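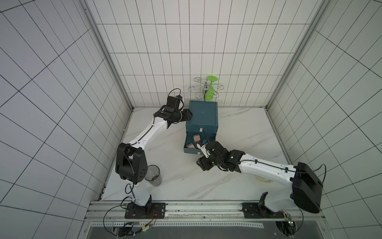 Drawer boxes: frequently asked questions

Updated 2021-08-29

What is a drawer box?

It is a storage box with a lid on top and a drawer that pulls out at the front. Bevska sells them flat or assembled, in dark teal and in gray. The drawer slides out toward you, so you can get at what is inside without lifting the lid.

Are the boxes made of cardboard?

The Bevska box is heavy cardboard with a paper covering. Our other line, Inskip, is wood and has its own page.

What can I keep in the drawer?

Small, light things: blocks, erasers, spools, spare keys, game pieces. Items that can stand upright should go toward the back. If something sticks up above the rim, lay it down before you close the drawer or it will catch.

How much weight will it hold?

Up to 6 pounds in the drawer, spread evenly. Heavier things make the bottom sag and the drawer will start to drag.

My drawer sticks. What should I do?

Pull it all the way out and look for a loose item behind it. If there is nothing there, check that the box stands on a level surface. A light rub of candle wax along the bottom edges usually helps.

Can I leave the drawer open?

Yes, for a while. An empty box with a full drawer left all the way out can tip forward – push it back halfway if you need to step away. 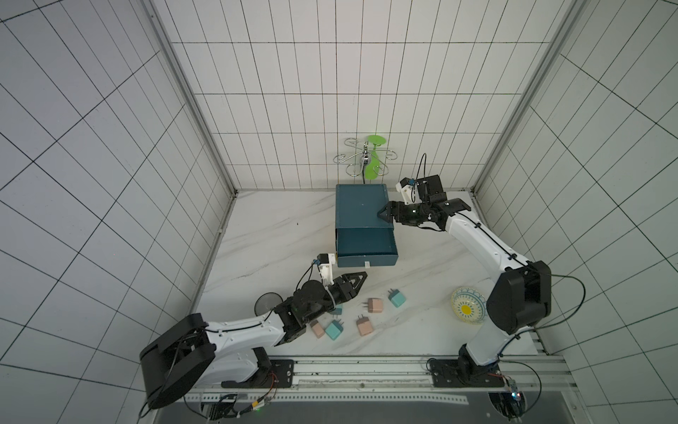
Can I stack them?

Stack no more than 2, and only with the drawers closed. The lid is not meant to carry a wire rack, a plant or anything else heavy. Stand those behind the box or next to it.

Where should I put the label?

Anywhere on the front. The labels that come with the Callex sheet are white and peel off cleanly within the first few weeks. After that they may take some of the paper with them.

How do I clean the box?

Use a dry cloth or a soft brush. Do not use water or spray cleaner. On a kitchen counter, keep it away from the sink and the stove.

Do you sell replacement drawers?

Yes, for boxes bought from February on. Older drawers were slightly narrower and we no longer make them.

Is there a discount for schools and offices?

Orders of 200 boxes or more get the bulk price. For orders over 1,000, write to the Ornoseck warehouse before you order – delivery has to be booked separately.

Can I return a box I have assembled?

Yes, if it is undamaged and has no labels on it. Send the lid and drawer back together with the box.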